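Handout: Open Day at the Jolley Lab, Thursday

Welcome back, everyone, and thank you for being such good company on the visit! Manuela Monti kindly ran the simulated pick-and-place demo for us, so keep these views by you as you read.

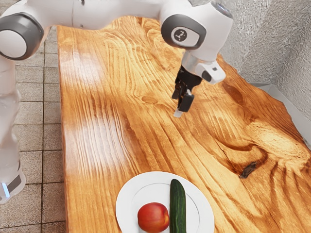
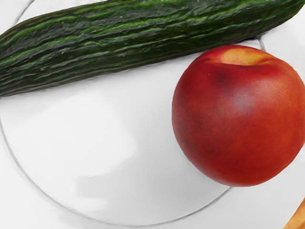
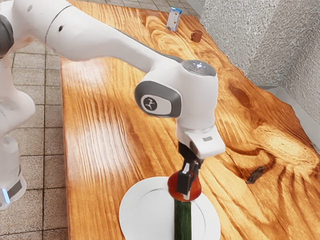
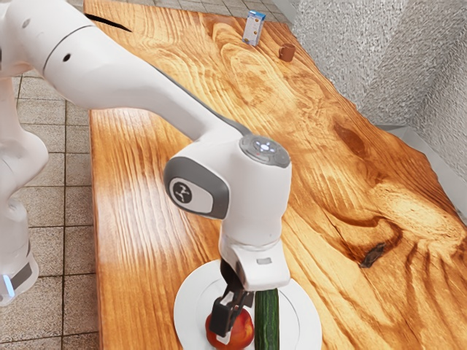

Before next class

Write 300 words on how you'd plan a grasp on round produce.

Comments (3)
Gillari: Loved the cucumber!
Babaei: Is room 22 open in March?

Related
Zusside demo notes
Reading list

This site uses cookies.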